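Vurnden Publishes Its Full Care Routine for the Bornine Tabletop Arm Cell

Company opens its service notes to all owners and adds a new check for gripper fingers

Jedau, Wed 9 July – Vurnden, maker of the Bornine tabletop arm cell, today published the complete setup and care routine which its own service team follows. Until now these notes were given only to customers with a service contract. From today any owner of a Bornine cell can read them on the company website, without registration and without payment.

The Bornine is a small cell for laboratories, schools and workshops. It consists of one arm, one two-finger gripper, one small camera near the gripper and a table on which the customer prepares the working area. Most owners use it for picking and placing light household objects. Vurnden delivers the arm with a short printed guide, but many customers told the company that this guide stops too early. It explains how to switch on the machine and how to run the first program. It says very little on how to keep the cell in the same condition over many months.

The new document is called the Khương routine, after the internal name of the project in which it was written. To prepare it, the service team read again all 3,938 service requests which it has received for the Bornine. Of these, 3,077 were closed without sending any spare part. The arm was in order, and the trouble came from a loose screw, a moved table, a dirty camera window or a working area that was no longer where the program expected it.

"We have been answering the same questions again and again by telephone," the service team writes in the foreword. "It is better for everybody when the owner can find the answer on the same morning and continue the work."

The routine has 4 parts: the table, the gripper, the camera and the reference pick.

The part on the table is the longest. Vurnden recommends a flat and dull surface that does not reflect the lamps of the room. Plain cardboard is accepted, and the service team uses it also in its own workshop, as it is cheap and can be replaced when it becomes soft. Guide lines should be made with painter's tape in a color which is easy to tell from the surface. The lines serve the person who puts the objects back, and they also help to notice that the cardboard has moved. Tape with a torn edge can stay in use when it lies flat. A piece that has lifted and can touch the fingers should be changed before the next run.

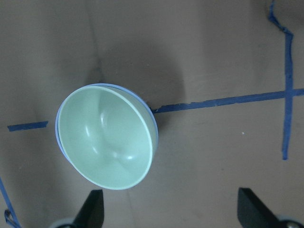 For the reference pick, the routine asks the owner to choose one simple object and to keep it only for this purpose. A bowl is a good choice, as its rim can be taken from many sides. It should be one without a strong pattern, and its color should be clearly different from the table and from the tape. The arm goes to the start position with open fingers, stops there, and the owner saves one picture from the camera. Then the pick is repeated 10 times, and the owner writes down each time the fingers close too early, too late or beside the rim. A cell in good order should complete all repetitions. When it fails more than once, the owner returns to the part on the gripper and starts from there.

The part on the gripper contains the check that is new also for customers with a contract. Both fingers must be looked at from the side while the gripper is open and the power is off. Their tips should be at the same height. If one tip stands lower, the screws at the base of that finger are to be opened by half a turn, the finger pushed up to its stop, and the screws closed again by hand. Vurnden asks owners not to use an electric screwdriver at this place – the thread is short and it is easily damaged. After any work on the fingers the gripper must be calibrated again from the menu, even when only one screw was touched.

The camera needs less attention. Its window is wiped with a dry lens cloth, never with alcohol. The bracket is then held lightly with two fingers to feel if there is play. A saved picture from the last reference pick can be compared with a new one. If the guide lines are in a different position, either the bracket or the table has moved, and the routine describes how to find out which of the two it was.

Vurnden advises to do the reference pick at the start of each working week and the complete routine once a month. Cells that run also during the night should have the gripper check every week. The company has prepared a one-page sheet for printing, with space for date, remarks and the initials of the person who did the work.

Owners who have an older arm can follow the same routine, with one exception. On these machines calibration is not started from the menu but with the button under the base. The page for older arms is included at the end of the document.

In August, Vurnden will add a second document on cables and on replacing the wrist motor. Owners who wish to send corrections can use the contact form on the company website. Remarks from people who work with the cell every day are very welcome, also when they concern only the wording.

About Vurnden

Vurnden develops and builds small robot arms for tabletop work. Its workshop and its service department are in Jedau, where all Bornine cells are assembled and tested before delivery.

Press contact: Vurnden, Press Office, Jedau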